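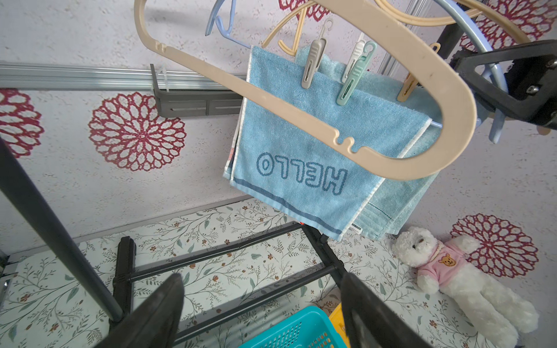 Je travaille au séchage chez Okau, location et entretien de linge pour gîtes et salles de sport, et depuis le mois d'avril on a une cellule à deux bras qui met les petites serviettes sur cintre. C'était mon poste. Maintenant mon poste s'appelle « référente étendage automatisé », ce qui tient tout juste sur le badge. Concrètement j'apprends à un robot ce que ma mère m'a appris sur un balcon : le cintre, la serviette, les pinces, et la barre. La bleue avec son HELLO qui se lit à l'envers, pincée en haut sur l'étendoir, c'est ce que j'ai sous les yeux une bonne partie de la journée, vue du poignet du bras. On finit par lire très bien à l'envers. Ma question aux collègues d'autres sites : chez vous, quand la machine arrive, qu'est-ce qui change vraiment dans la journée ? Je ne parle pas du dépliant, le dépliant je l'ai, il cale la porte du local.

pince_sans_rire
Membre depuis 16 mois
Posté le 22 novembre 2020

---

Calandre76
Régulier

Bienvenue au club. Chez nous c'est le pliage qui y est passé. Ce qui a changé dans la journée : avant je pliais, maintenant je regarde plier, et je replie. Mon dos va mieux. Mes nerfs, on en reparlera.

Tu dis « c'était mon poste ». Ils t'ont demandé ton avis avant ?

---

pince_sans_rire

On m'a demandé si j'avais « des freins ». J'ai répondu que j'étais venue en vélo et qu'ils marchaient bien. C'est dans le compte rendu, rubrique « échanges constructifs ».

Pour être juste : Rania Chamoun, ma cheffe d'atelier, a obtenu que les deux personnes de l'étendage restent sur la cellule, au même horaire. On est 21 au total sur le site, aucun départ pour l'instant. Elle a aussi obtenu une prime de prise de fonction de 370 euros, une seule fois. Le « une seule fois » était souligné.

---

grafcet_et_cafe
Technicien

Je vais me faire des amis : je suis de l'autre côté, j'installe ce genre de choses (pas chez Okau, pas chez votre fournisseur, on se calme). Le linge, c'est ce qu'il y a de pire. Une boîte en carton a toujours la même forme, une serviette n'en a jamais. Donc si vous me dites que ça vous fait encore des journées entières de travail humain, je vous crois, et à mon avis vous en avez pour des années. Le « c'était mon poste » me paraît prématuré.

Question technique quand même : ils accrochent la serviette au cintre avant de le remettre sur la barre, ou bien ils vont pincer directement sur l'étendoir ?

---

pince_sans_rire

Sur le cintre d'abord. Les deux bras tiennent le cintre au milieu et le linge est pincé dessus. Quand je le fais moi-même, je coince la serviette sous le menton. Ils n'ont pas de menton, j'ai signalé le défaut de conception.

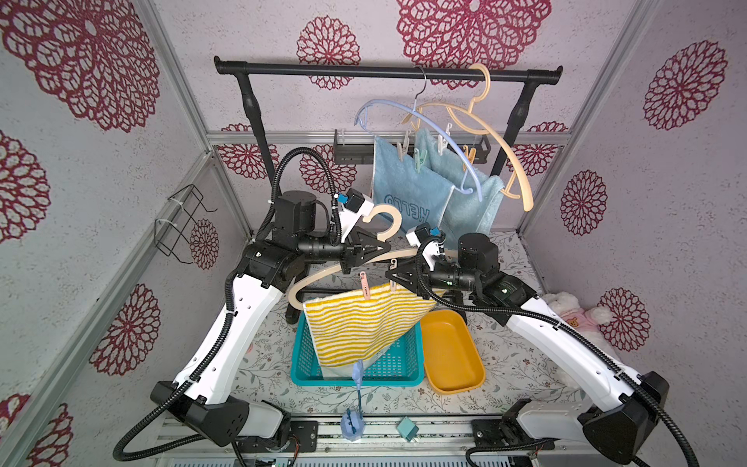 La rayée jaune et blanc, deux pinces à linge roses, le cintre tenu des deux côtés. D'autres pinces sont dans le gobelet bleu clair, sur la table.

---

grafcet_et_cafe
Technicien

Ah oui, d'accord, un montage compact, les deux bases sur un rail devant. C'est du poste d'apprentissage, ça, pas de la ligne. Vous n'allez pas sécher le linge de toute la région là-dessus.

---

pince_sans_rire

Non. L'atelier sort plus de 3000 pièces par jour et la quasi-totalité passe au tunnel, comme avant. La cellule, c'est pour les petites séries, ce que les clients ne veulent pas voir au tambour. On y met au point les gestes, et après, dixit la direction, « on duplique ». Je n'ai pas réussi à savoir quand commence « après ».

---

Leopold_du_Tunnel
Nouveau

Bonjour à tous. Moi je travaille en blanchisserie hospitalière et je ne comprends pas qu'on plaisante là-dessus. Tu es en train d'apprendre ton métier à la chose qui va te le prendre, pour 370 euros. Chez nous on a refusé. Enfin, on a demandé une expertise avant toute mise en service, et pendant ce temps la machine est restée sous sa bâche. Vous auriez dû faire pareil.

---

Calandre76
Régulier

@Leopold_du_Tunnel Et elle y est toujours, sous sa bâche ?

---

Leopold_du_Tunnel
Nouveau

Non, elle tourne. Mais on a négocié : pas de suppression de poste pendant trois ans, formation payée, et un arrêt d'urgence accessible des deux côtés. Ce n'est pas rien.

---

Calandre76
Régulier

Non, ce n'est pas rien, et c'est écrit, ce que je n'ai pas. Je retire mon ton. Nous, la garantie d'emploi, on l'a eue à l'oral, au pot de départ du directeur qui nous la donnait.

---

pince_sans_rire

Leopold, je prends l'argument au sérieux, même si j'écris comme ça (je ne sais pas faire autrement, ma conseillère bancaire s'en plaint aussi). Oui, je lui apprends. Je me suis posé la question le premier soir et un bon nombre de soirs ensuite. Ce qui me gêne le plus n'est d'ailleurs pas le remplacement, dont personne ne parle chez nous avec une date. C'est que tout ce que je savais faire sans y penser, je dois maintenant l'expliquer à Shadi Qudah.

Shadi, c'est le gars de Vudham, l'intégrateur. Très poli. Il m'a demandé comment je savais où mettre la deuxième pince. J'ai dit : « là où il en faut une. » Il a attendu, le stylo levé. Il attend très bien. Au bout d'un moment je me suis entendue parler du poids du tissu, de l'ourlet, du côté qui glisse, et j'en ai eu pour une demi-heure. Toutes ces années qu'on me met en catégorie « sans qualification particulière », et il lui a fallu quatre pages.

J'ai demandé une photocopie des quatre pages pour mon entretien annuel.

---

Mme_Amidon
Modératrice

Garde-la précieusement, cette photocopie. On a fait reclasser deux collègues de cette façon chez nous, à Majali : le cahier des charges du fournisseur décrivait leur travail mieux que leur fiche de poste. La DRH a eu du mal à soutenir que c'était simple, vu la facture.

---

grafcet_et_cafe
Technicien

Je confirme de l'intérieur. La moitié de mon boulot consiste à demander aux gens ce qu'ils font, et la première réponse est toujours « ben, je le fais ». Je ne les ai jamais vus payés pour la deuxième réponse. Ça devrait être au devis.

Par contre je ne suis pas d'accord avec l'idée de tout bloquer. Une machine sous bâche, on ne peut pas la critiquer, on ne sait pas ce qu'elle rate. Quand l'équipe est dessus dès le début, elle peut dire « ça, non ».

---

Leopold_du_Tunnel
Nouveau

Elle peut le dire. Est-ce qu'on l'écoute, c'est autre chose. pince_sans_rire, tu as déjà dit « ça, non » ?

---

pince_sans_rire

Deux fois. La première, sur la cadence affichée. Le logiciel, Brullamlow, mettait un chronomètre sur l'écran de l'opératrice. En rouge. J'ai demandé ce que je devais en faire, vu que c'est le robot qui va lentement et que je ne peux pas le pousser. Rania a transmis, le chronomètre est devenu gris. Il est toujours là. Je mets un post-it dessus le matin.

La deuxième, sur les pauses. La cellule ne prend pas de pause, donc quelqu'un avait imaginé qu'on se relaie à deux pour qu'elle soit surveillée en continu, y compris pendant le café. Là on a dit non toutes les deux, assez fort. On arrête la cellule et on va boire le café ensemble. C'est la seule chose du projet que j'ai gagnée à plate couture et j'y tiens plus qu'à la prime.

---

Calandre76
Régulier

Le café est sauvé, le reste se négocie.

Et physiquement ? Parce que moi, les épaules, je dois reconnaître que c'est le jour et la nuit. J'avais les bras en l'air du matin au soir.

---

pince_sans_rire

Les épaules, pareil, mieux. Les yeux, moins bien : je passe d'un écran à l'autre pour voir si une pince est posée de travers. Et je m'ennuie par moments, ce qui ne m'arrivait pas avant, ou alors on pouvait s'ennuyer en discutant. À l'étendage on était côte à côte, les mains occupées, la bouche libre. Maintenant c'est le contraire. Ma collègue note dans un tableau, moi je regarde, et on se dit « pince » ou « cintre » de temps en temps, comme au bloc opératoire.

Ah, et je rectifie chez moi les pinces à linge de mon mari. Il a demandé si c'était compris dans la fonction.

---

Mme_Amidon
Modératrice

Le coup des conversations qui disparaissent, je l'ai entendu sur trois sites et je ne l'ai jamais vu dans une étude d'impact. Si d'autres ont des choses écrites là-dessus (accord, avenant, fiche de poste révisée), postez-les à la suite en enlevant les noms. J'ouvre un sujet épinglé pour les modèles.

---

Leopold_du_Tunnel
Nouveau

Je mettrai le nôtre ce soir, le scanner est au boulot. Et pince_sans_rire, sans rancune, mais fais-toi écrire quelque chose. Même une page.

---

pince_sans_rire

Sans rancune. J'en parle à Rania demain, avant le café.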